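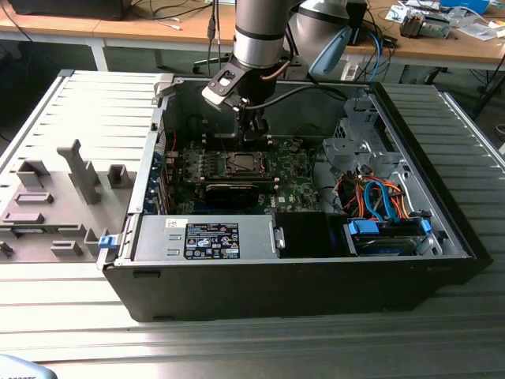

The arm over an open desktop case, with the parts fixture at left and a memory module in its slot.

From: Chrysanthi Deligiannis
To: disassembly-cells list
Subject: Re: Anyone tried the Cirnent bench kit?

Stelios Xenos wrote:

> We're looking at the Cirnent kit for our refurb line at Ellodbridge. Budget
> is there if I can show it handles memory and cards in ordinary office
> desktops. The brochure only shows one very clean case with all the cables
> tied back. Does anybody have it running on real machines? Mostly I want to
> know about (a) the fixture plate, (b) how bad the setup is, and (c) what
> it does when there's a cable in the way. We had the Vodico one on loan and
> sent it back after the third bent latch.
>
> Stelios

Hi Stelios, hi all,

Yes! We've had ours since November and I've been meaning to write it up, so you get the long version.

What you buy is the wrist tool with its camera bracket, the gripper, the plate with a set of holders, and the software. You bring your own arm and table. Ours went onto an arm we already owned and a slatted aluminum table, and bolting it all down took one afternoon. Teaching it the first case took most of a week, I won't hide that. The second case model took a morning, and now I can usually have a new one going before lunch.

(a) The plate is my favorite part. The molded holders come off and go back in the same spot, so if you change what you're pulling you swap a couple of them and carry on. The memory slot is long and it grabs a module nicely from either end. I did have to reprint the little end holder once, and the drawing file for it is on their download page, no need to beg support for it.

Cases go in on their side, open face up. Check the corner clamp and the latch by hand every time! A case that's a hair off square gives you a lovely confident reach to the wrong place.

(b) Lighting. One side of our table gets a lot more light than the other, and the camera was fussy with the dark bank of slots until I redid the exposure setting. If you can put it somewhere with even light, do that first and save yourself my second day.

(c) Cables are the honest weak spot. It stops when it sees something across the path, and then it waits for you. On the older Dell desktops we get, the memory is out in the open and it just goes. The drive bay side, with the power wires and those flat blue data cables bunched together, I still do by hand, and I'd plan on doing the same. Cirnent say a cable routine is coming. I'd buy on what it does today.

I kept a log because my boss at Van Damme wanted one. Over 1,000 cases we got 2,276 memory modules out with the arm, and it stopped and asked for help on 67 of the cases. Nearly all of those were cables, a few were stickers over a latch. No bent latches so far, which I know is what you care about. The gripper gives a little as it touches down and I think that's the whole difference from the one you had.

Graphics cards are slower. Around 20 percent of my fiddling time has gone into the retention clip alone, and I'm still not happy with the approach angle. If anybody on the list has a better one, please send it, I'd be thrilled.

Things I'd ask for before signing: a second set of holders in the price, the longer wrist cable (the standard one is tight if your controller sits behind the table), and the remote session for your first case. Ours was excellent, they stayed on until it worked.

Stelios, you're welcome to come by and bring two or three of your worst machines. Mornings are best, we're usually set up by 9. I can also send you my settings for the older desktops if you tell me which case models you see most.

Chrysanthi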